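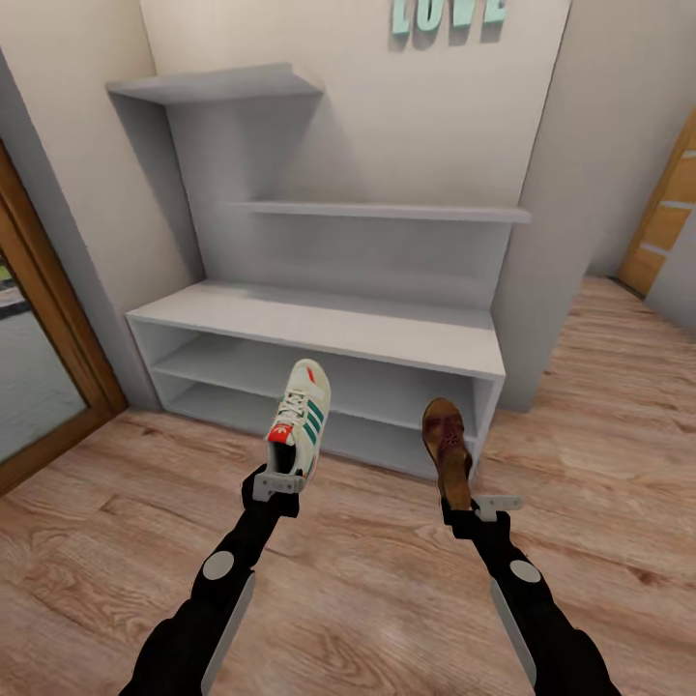
How long can the flu vaccine sit out of the fridge during a clinic session before we have to pull it?

Treat any time above the top limit as an excursion, log it, and hold the box until the pharmacist has cleared it. The decision is made on the total time out, so two short spells get added together.

27 March 2022

Notes on the cold box trial, second round. Writing this up while the loggers download.

Background for anyone picking this up later. In December the outreach team took vaccine to Prolham in the old hard-sided boxes and came back with two of them flagged. The doses were held and in the end discarded, 40 in all. The loggers showed a dip below the low limit in the first hour, then a slow climb. The climb everyone expected. The dip is what lost us the doses, and it came from ice packs that went in straight from the freezer.

So the question for this round was narrow. Same boxes, same load, packs conditioned on the bench until you can hear water move when you shake them. Then compare with packs straight out of the freezer. No vaccine used, only dummy vials filled with saline and expired stock that Troels had signed off.

Setup

Four boxes, two per arm of the test. One logger in the middle of the vials, one taped to the inside wall next to a pack. Room held at normal clinic temperature, doors closed except when we opened the boxes on schedule. Lids came off for one minute every half hour to copy what happens at a table with a line of people in front of it. I had wanted a longer opening but Auður, who has worked more of these sessions than I have, said one minute is already generous if the person drawing up knows what they are doing.

Readings were taken by the loggers at two-minute intervals. 340 readings per logger for the full run, which comes to a bit over eleven hours. Longer than any real session but we wanted to see the far end.

What we got

Box A (frozen packs): wall logger below the low limit at the first reading after closing. Middle logger followed it down later and stayed under for most of an hour. Would have been a full loss.

Box B (frozen packs): same shape, shallower. The middle logger touched the limit and came back. I would still have held it.

Box C (conditioned packs): in range at both positions until late afternoon. Went over the top at the wall first.

Box D (conditioned packs): wall logger has a gap. It stopped after reading 212 and started again by itself. Battery, I think. Middle logger is complete and looks like C. I am keeping D in the table but marked, and not using the wall data for anything.

The conditioned boxes lasted longer than a working session with margin left. The frozen ones lasted longer still at the warm end, but it does not help if the vials have been too cold in the first hour.

Problems

The shake test is not the same from person to person. Kirsten called a pack ready that I would have left another ten minutes. We put both on the scale of "can you hear it" and agreed we could, so hers was right by the written procedure. Next time: note bench time for each pack as well as the shake result, and see how far apart we are.

The cardboard divider in box A had gone soft and one row of vials was leaning on the pack. I did not see this until unpacking. It may explain why A was worse than B. Dividers need replacing in all the old boxes regardless.

The lid seal on C is split at one corner. It still did well, so I doubt it matters much, but it should be on the repair list.

Logger clocks: two of the eight were still on winter time after last night's change. Corrected by hand in the sheet, and the raw files are left as they were. If you open the raw files and the curves look shifted by an hour, that is why.

Calls and messages

Spoke with Rasa Lepik at the Wallau clinic. They have already moved to conditioned packs and use a printed card on the box with the time the packs came out of the freezer. She is sending a copy of the card. They had 373 doses out on their last round and held none of them. She was careful to say the weather was mild.

Tove asked if we could test the soft bags too. They are lighter and the home visit nurses like them. I said yes, but after this is finished. I would want a shorter run and more openings, because home visits are a different pattern - fewer doses, bag opened and closed at each stop, left in a car in between.

To do

Replace battery in the box D wall logger and run it alone overnight before it goes back in the set.

New dividers. Ask stores if they have the plastic ones.

Rerun A and B with the same load. I don't want to write anything about the difference between them until the divider is ruled out.

Draft a one-page change to the packing procedure for Troels to look over. Bench time to be written on the box label, initials of whoever did the shake test next to it.

Check whether the fridge in the back store has room for the saline vials to stay at temperature between runs. We lost most of a morning waiting for them to come down.

Raw files are in the shared folder under cold box, round 2. Sheet with corrected times is next to them. Box C is still closed with both loggers in, left on purpose to see where it levels off. Please don't open it before I am back in.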